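August, second week on the grippers

Up before the alarm again, which never happens to me! I think it's the new rule sheet. I've been grumbling for a month that we needed one, and now it's taped up by the door and I keep reading it like a menu.
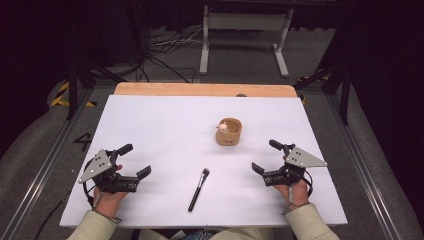 So, the sheet. It came over from Murnatby with thirteen rules on it and we got it down to eight by lunch. My favorite is still the first one: both grippers open and still before you start, and both open and still when you finish. It sounds fussy, but wow, does it make the recordings easier to cut. I went back through a batch from before the rule and spent half the morning guessing where one try ended and the next began.

Second favorite (yes, I have a ranking) is that a fumble stays in. If you drop the thing, you pick it up the way you would at home and carry on. The old habit was to stop and start over, and the Brallo people were right to complain. A robot that has only ever seen perfect grabs won't have a clue what to do after a bad one.

We did argue over the breaks. Sturna's version says a pause every 100 tries, and I wanted it every 30 minutes, whatever the number. My wrists won that one. Straps get checked at the same time, cables too, so no loop can catch on a jaw.

168 good ones by four o'clock, all mine, and I was so pleased I walked home the long way past Kurtuluş and bought a peach pastry. The target is 3,000 before we change the set of objects.

Still to sort out: who signs the log when two of us share a shift, and whether "put it in the cup" needs to say which end goes in first. I say it does. Bring the good pen tomorrow.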